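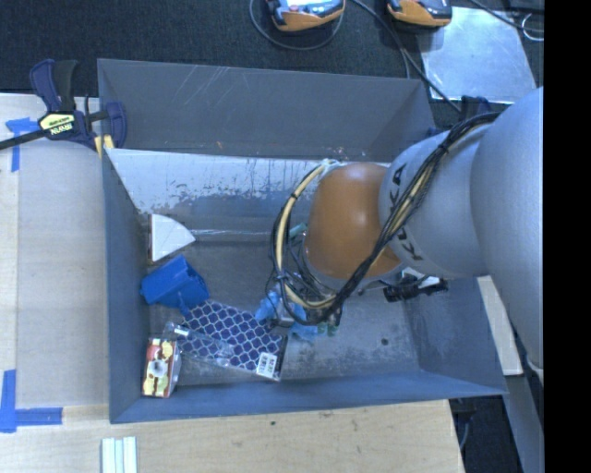
Page last changed: 08/05/2023

Paint wear on steel, and what I do about it

My utility trailer has a steel bed, and the paint on it has been failing since February. I have now repainted it twice. The first attempt lasted one season, so these are my notes on the second.

Paint on a load surface fails in two ways. Abrasion thins the coat from the top, and you see it coming: gloss goes first, then color, then primer. Loss of adhesion works from underneath. The coat looks fine until a corner lifts, and then it comes off in flakes with the primer still attached to the back. My first job failed the second way. I had wiped the steel with a damp rag and painted over mill scale.

For the second job I stripped the bed with a cup brush on the angle grinder, then went over everything with 80-grit. Mill scale does not sand off easily. It took most of two evenings. I degreased with acetone, changing the rag whenever it picked up color, and had primer on within the hour.

The primer is a two-part epoxy from Anix, mixed 4 to 1 by volume. Pot life is short in warm weather, so I mixed small batches. The topcoat is Ikasell implement enamel in gray, three coats, brushed. Materials came to $214, and the primer was the larger part of it. The shop in Kudcombe quoted me $885 to blast and powder coat the same bed.

Tzu-hsuan Tseng, who lent me her film gauge, measured almost 3 mils over primer on the flat areas and well under that on the edges. Paint pulls away from a sharp edge as it cures. I should have broken the edges with a file first — I knew this and skipped it. They got an extra stripe coat with a small brush.

After a few loads of gravel the floor has scratches but no lifting. The tailgate hinge is down to primer on one side, where the pin rubs. I'll touch that up with what is left in the can, if the can is still good.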